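Ticket: Mug rack leans to one side, pink mug slides off the peg
Status: Solved
Opened by: Wulan Setiawan
Handled by: Liesbeth Van Leeuwen, Plurmont shared kitchen desk
Opened: 22 Apr 2018

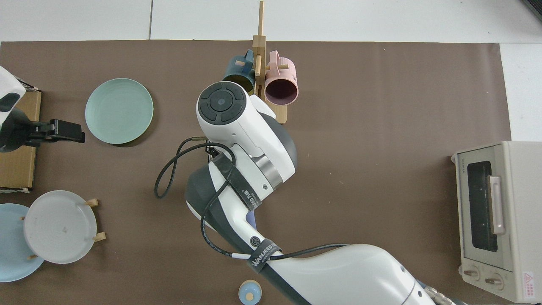 Attachment 1. Mug rack with both mugs, plates and toaster oven.

Message from Wulan Setiawan

Good morning. I write about the kitchen set we keep on the brown mat, and mostly about the wooden mug rack. The rack came from Firnmont together with the plate rack, and I put it together myself with the paper that was in the packet. It is the model with one tall post and pegs that go out to the sides.

The problem is like this. When I hang the dark teal mug and the pink mug, one left and one right, the post slowly goes over to the right. After some hours the pink mug has moved to the end of its peg, and two times it has fallen on the mat. It did not break, because the mat is soft enough, but next to the mat we have white tiles and I do not want to try my luck there.

What I did already:
Changed the mugs, so teal on the right and pink on the left. The post still goes to the right.
Turned the rack so that the back is the front. Then it goes to the left, so I think it is the rack and not the floor.
Pressed the post down into the base with my hand. It was better for one evening.

In the attachment I hung the mugs in the normal way, the pink one with the opening down. Please tell me if this is the wrong way to hang them.

One more small thing, maybe it is for another ticket. The plates do not all fit well in the plate rack. The light gray plate stands up nicely, but the mint green one I leave flat on the mat, because it has a raised rim and it sticks between the pegs.

Thank you and kind regards,
Wulan

Reply from Liesbeth Van Leeuwen

Hello Wulan,

Thank you for the clear message and for trying the rack both ways round, it saves us a lot of writing. You hang the mugs correctly. With the opening down is fine for this rack, and it does not make a difference for the leaning.

I think the post is not fully screwed to the base. There is one long screw that comes from under the base and goes up into the post. If it is a bit loose, the post can look straight when the rack is empty, and it leans when there is weight on it.

Please try the following:
1. Take off both mugs and lay the rack on its side on the mat.
2. Look under the base. You should find one screw head in a round hole.
3. Hold the post tight and turn the screw to the right until it stops. Use a hand screwdriver and no electric one, please. The wood is soft and the thread is quickly damaged.
4. Put the rack up again and hang only one mug. Leave it for some hours.
5. If it stays straight, hang the second mug.

Can you also check if the pegs are tight? They should not turn when you hold them between two fingers.

I keep the plate question in this ticket, it is no problem.

Liesbeth

Message from Wulan Setiawan

Hello Liesbeth,

I found the screw. It was loose, I could turn it almost one full round before it stopped. Now the post feels much more firm.

With only the teal mug it stayed straight the whole afternoon. Then I hung the pink mug too and in the morning there was again a small leaning, less than before. The mug was still on the peg, but nearer to the end.

About the pegs: all are tight except the one on the right where the pink mug hangs. That one I can turn with two fingers, and I can also pull it out a little. I did not pull it out completely, I was afraid it will not go back.

Wulan

Reply from Liesbeth Van Leeuwen

Hello Wulan,

Then we have two faults together, the screw and the peg. A peg that turns will let the mug handle walk to the outside a little each time somebody touches the rack or puts something heavy on the floor beside it.

You can pull the peg out, do not be afraid. I asked Muthu Mathew, who repaired the same rack in our kitchen in September, and this is what he wrote to me:

"Pull the peg out and clean the old glue from the end with fine sandpaper. Clean the hole also, a cotton stick is good. Then put a few drops of wood glue in the hole, not on the peg, and push it in with a small turn. The outer end of the peg must point a bit up. Wipe away what comes out. Leave it 8 hours with nothing on it, better a whole night."

For the leaning that is left, please check if the base stands flat. Put the rack on the tiles for this test, not on the mat, and press on each corner of the base with one finger. If it rocks, tell me which corner.

For the plates: the distance between the small pegs of the plate rack is made for flat plates. A plate with a high rim will not go in deep enough, so it stands badly or it sticks. You can leave one place free between two plates, this helps sometimes. If it does not help, keep the green plate flat as you do now.

Liesbeth

Message from Wulan Setiawan

Hello Liesbeth,

Sorry for the slow answer, I had to buy glue first. The shop had only the big bottle, so if somebody in the group needs wood glue, please come to me.

The peg came out very easily. There was nearly no glue on it, only a dry ring at the end. I did everything as Muthu wrote and I left it one night.

The base test on the tiles: it rocks a little, the back right corner is in the air. Under a sheet of paper I cannot feel it, but with the paper folded 2 times it fits exactly. I have not done anything with this corner yet. Should I sand the other corners or put something under this one?

The plate rack with one free place: the gray plate and the pale blue plate are good like this. The green one goes in but I need two hands to take it out, so it goes back to the mat.

Wulan

Reply from Szymon Śliwiński

Hello, I answer for Liesbeth, she is away until next week.

Please do not sand. It is very easy to take too much and then you have a new corner in the air. Put a small round felt pad under the back right corner, the thin sort for chair legs. If the pad is too thick, put one under every corner and a second thin one only under the bad corner.

After this, leave the rack with both mugs for 40 hours and look again. Do not hang other things on it during the test.

Please also leave some free room between the rack and the toaster oven. I do not say that it makes the rack lean, but warm air can dry the wood and the pegs become loose sooner. It is also better for the door, you want to open it without touching a mug.

Szymon

Message from Wulan Setiawan

Hello Szymon,

I used one thin pad and it is enough. The rack does not rock any more, not on the tiles and not on the mat. I waited 41 hours in the end, because I was sleeping when the time was over. The post is straight and the pink mug is in the same place where I hung it. I made a small pencil line on the peg to be sure, and the handle still touches the line.

The toaster oven has its own side now, with more space in front of the door.

From my side the ticket can be closed. Many thanks to you, to Liesbeth and to Muthu.

Wulan

Closing note from Liesbeth Van Leeuwen

Cause: base screw not tight, one peg with too little glue, back right corner of the base slightly high.
Solution: screw tightened by hand, peg glued again, one thin felt pad.
Open point: mint green plate does not go well in the plate rack because of its rim. No repair planned, the plate stays flat.

Khairul Nair has asked for the same instructions for his rack – I will send him the link to this ticket. If your rack has two screws under the base and not one, please open a new ticket, as the steps are different.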